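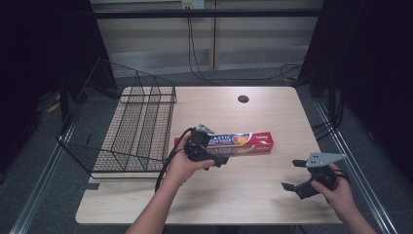 Section 7. Recording a Carton-to-Basket Set

These steps apply to the Orden hand-held grippers used as a pair. Finish the pairing and charging steps in Section 6 before you start. A full Porcombe set has 217 recordings, and most operators split it over several sittings.

7.1 Prepare the table

1. Clear the tabletop. Leave only the carton and the wire basket.
2. Place the basket on the left half of the table with its long side pointing away from you.
3. Lay the carton flat, within easy reach of both hands.
4. Draw the side curtains.

Note: Shiny packaging and pale wood both reflect overhead light. A bright patch on the table is acceptable if the carton's outline stays clear in the preview.

7.2 Check the cables

1. Run each gripper cable back past your wrist and toward your body.
2. Open and close each gripper fully. The cable must not pull tight at any point.

CAUTION: Do not wrap the cable around your fingers. Stop recording if a cable catches on the basket.

7.3 Record

1. Hold both grippers over the table with the fingers open.
2. Start the recording in Nair and wait for the tone.
3. Move toward the carton at a steady pace. Keep the fingers wide apart until they are on either side of it.

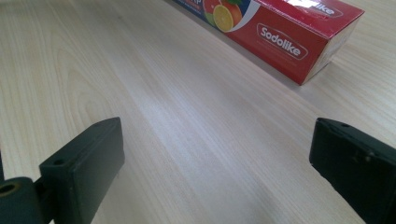
4. Close on the carton, lift it clear of the table and set it down in one of the basket compartments.
5. Open the fingers, move both grippers back to the start position and stop the recording.

If you drop the carton, keep going. Pick it up again and finish the task – recoveries are useful to the learner and should be tagged "R" in Nair. Discard a recording only if a gripper loses tracking or someone else reaches over the table.

Turn or shift the carton before each new recording. Sets where it always starts in the same spot will be sent back.

7.4 Upload

1. Connect both grippers to the dock.
2. Select Send to Prirken.
3. Wait for the status to read Complete before you unplug anything.

Error 567 means the left and right files have different lengths. Delete that pair and record it again. For all other codes, see Section 9.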